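Buses, boats and a very patient bank

February 21, 2025

Well, the buses are on their way! Those of you who came to the December supper will remember me going on at length about the Flesholm order, and I'm pleased to say I can now bore you with some proper news. The first 7 of the minibuses left the port at Fustgate last week, all paid for on the new credit terms, and the other 6 should follow once the second lot of paperwork is stamped.

The terms are the interesting bit (to me, anyway). Marchetti wanted a third of the money up front, as exporters usually do with a new buyer, and the Flesholm side simply didn't have it sitting in the right currency. Efthymia Politis spent most of the winter on the phone to the bank and came back with seven years to pay, with nothing due in the first six months. I've been in this trade a long while and I've seldom seen a small island get an offer like that. 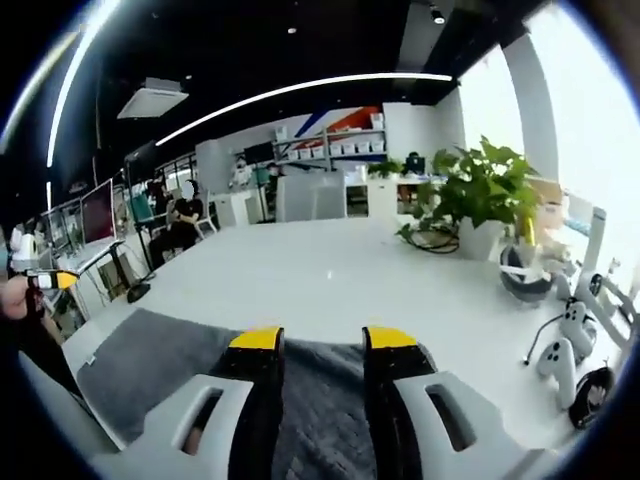 Spare parts were the other sticking point. Last time round the vehicles arrived and the filters and brake pads didn't – they sat in a customs shed while two offices argued over which form they belonged on. So this time the parts are travelling in the same hold, 1,288 items on a single list, and Erick Simiyu has been through every line of it. If you've ever tried to get Erick to skip a line, you'll know how that went.

We did lose the Pakis quote, I'm sorry to say. It was cheaper on paper, but the insurance for the crossing was extra and they wouldn't hold the price past the end of the month. Perhaps next year.

Kyriaki Balaskas is putting together a short guide to the new import forms for members thinking of doing something similar. Drop her a line if you'd like a copy, and do tell her which port you use – the rules at the smaller ones are a bit different.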